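Can a Machine Pack My Daughter's Bag Yet?

February 2026

My daughter is six and every evening we have the same small fight. The school bag must be packed, the pencils must go back in their case, and the case must be closed. She says a robot should do it. I work in the maintenance department of a packaging plant, so she thinks I am able to bring one home.

I told her not yet, and then I wanted to know if my answer was correct. So in the last weeks I have read what I could find and asked people who know more than me. I write down what I learned, mostly for myself.

At work we have machines which are very good. Our carton line, which came from a company called Jorska, folds and closes 50 cartons in a minute and it does not get tired. But the line is good only because everything around it was arranged for it. The cartons come flat, in the same direction, with the same stiffness. When one carton is a little damp from storage, it bends, the line stops, and one of us walks there with a cup of coffee in hand and pulls it out. We have done this for years and I never thought of it as a robotics problem.

Two years ago we also bought an arm with a gripper, a Torkance, to put loose parts into bags. The parts are small bottles of oil, a folded paper and one hex key. The bottles were easy. The paper was difficult. The hex key was the worst, because it lies flat on the table and the fingers must come under it or close exactly from both sides. After 760 bags in the first trial we had a long list of mistakes, and the hex key was on almost every line of it. Now a colleague puts in the hex key by hand and the arm does the rest. The management calls this a shared process.

A pencil case is our hex key problem again, but made of cloth. A pen is thin and it rolls. The case has two halves which do not stay where you put them. The opening is narrow, and if you push the pen against the edge, the whole case slides away from you. Then comes the zipper, which I will speak about later.

Dulce Ledesma, who trained me when I was new at the plant and who now teaches automation at a technical school, explained to me how people try to solve this today. They do not write the movement in a program as we did. A person does the chore many times with grippers held in the hands, and a machine learns from the recordings. She told me to try to imagine tidying my desk with two pairs of kitchen tongs. I did try it, at home, with real kitchen tongs. I dropped the pen again and again and my daughter laughed very much.

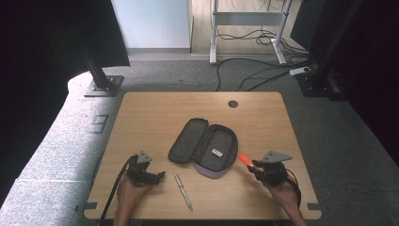
Pencil case open, one pen still on the table, and a gripper in each hand.

What I like in this way of working is that the human has the same poor fingers as the machine. If I cannot do the chore with tongs, there is no sense in asking the robot why it cannot. And after some practice I could do it, not nicely, but I could. I learned to hold the case with one side while the other side brings the pen in at an angle. I did not know that I had a technique for this until I lost my fingers.

The zipper I could not do. I managed around 6 centimeters and then the cloth got caught in the teeth. Dulce says zippers are possible with two good arms and much patience, but that she would not promise it for a case the machine has never met before. A child has a new case every September, with a unicorn hanging from the slider.

There is also the question of money. A small firm near us, Vukadinović, makes fixtures for machine shops, and the owner gave me his rule. He looks at how many times in 100 the machine needs a person. If the person must stay in the room anyway, he does not buy. For his milling machines, the loading passes this rule. Sorting the mixed screws at the end of the shift does not, and his nephew still does it.

With this rule my kitchen looks poor. The dishwasher passes. Our vacuum, a Jereck, passes on the days when there are no socks on the floor. Folding, packing, and putting small things into other small things do not pass, at least with anything I could buy for my home.

I will ask Dulce again in June, when her students show their projects. One group wants to try lunch boxes with a lid that clicks. Until then my daughter packs the bag, and I do the zipper.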